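5. Puesta en marcha de la báscula de mostrador Varulus 431

Este capítulo explica cómo colocar, nivelar y calibrar la báscula antes del primer uso. Conviene leerlo entero antes de conectar el equipo a la corriente. Si la báscula sustituye a un modelo anterior de Forsberg, el cable de alimentación antiguo no sirve: utilice únicamente el que viene en la caja.

5.1 Elección del lugar

Coloque la báscula sobre una superficie rígida y horizontal. Los mostradores de cristal y las mesas plegables ceden con el peso y alteran la lectura. Evite también las corrientes de aire, la luz directa del sol y la proximidad de cámaras frigoríficas o ventiladores.

Deje un espacio libre de 100 mm por detrás para el cable y de 200 mm a cada lado para poder retirar el plato.

PRECAUCIÓN: No levante la báscula por el plato ni por la columna del visor. Sujétela siempre por la base, con las dos manos.

5.2 Montaje y nivelación

1. Retire el tornillo de transporte rojo situado bajo la base. Guárdelo; lo necesitará si tiene que enviar el equipo al servicio técnico.

2. Encaje la columna del visor en la ranura posterior y apriete el tornillo de mariposa a mano.

3. Ponga el plato sobre la cruceta. Las cuatro esquinas deben apoyar sin balanceo.

4. Observe la burbuja del nivel, en la parte delantera izquierda. Gire las patas regulables hasta que quede dentro del círculo.

5. Apriete las contratuercas de las patas y vuelva a mirar la burbuja. A veces se desplaza al apretar.

Nota: Repita la nivelación cada vez que cambie la báscula de sitio.

5.3 Primer encendido

1. Conecte el cable a la base y después al enchufe. El visor permanece apagado.

2. Mantenga pulsada la tecla ON hasta que aparezcan todos los segmentos. El plato debe estar vacío.

3. Espere a que el visor indique 0. Si aparece E 4, hay peso sobre el plato o el tornillo de transporte sigue puesto.

4. Deje la báscula encendida media hora antes de calibrarla.

5.4 Calibración

Utilice la pesa de 200 g suministrada. Manéjela con guantes o con la pinza.

1. Pulse CAL hasta que el visor muestre CAL 0. No toque el plato.

2. Cuando parpadee 200, ponga la pesa en el centro.

3. Espere la señal acústica y retire la pesa. El visor vuelve a 0.

4. Compruebe el resultado con la pesa de 100 g. Si la lectura no coincide, repita el proceso desde el paso 1.

PRECAUCIÓN: Si la calibración falla dos veces seguidas, no modifique los parámetros internos. Póngase en contacto con el distribuidor Pustard de su zona.

5.5 Pesaje con recipiente (tara)

La función de tara descuenta el peso de una bandeja, una caja o una cubeta. Los artículos sueltos de formas distintas se pesan mejor dentro de un recipiente, siempre que este no roce el mostrador ni la columna.

1. Ponga el recipiente vacío en el plato y pulse TARA. El visor marca 0 y se enciende el indicador NET.

2. Introduzca los artículos y lea el peso neto.

3. Para anular la tara, retire todo y pulse TARA de nuevo.

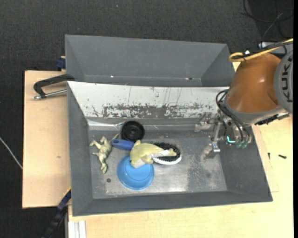

Fig. 12. Cubeta gris con artículos variados; detrás, otra cubeta vacía.

Nota: El peso del recipiente se resta de la capacidad máxima. Las cubetas grandes que sobresalgan del plato deben pesarse en el modelo de suelo Nistness.

5.6 Limpieza

Desenchufe la báscula y limpie el plato con un paño húmedo y jabón neutro. No utilice disolventes ni agua a presión. Seque la cruceta antes de volver a montar el plato.

Redacción técnica de este capítulo: Svenja Aigner. Revisión de septiembre.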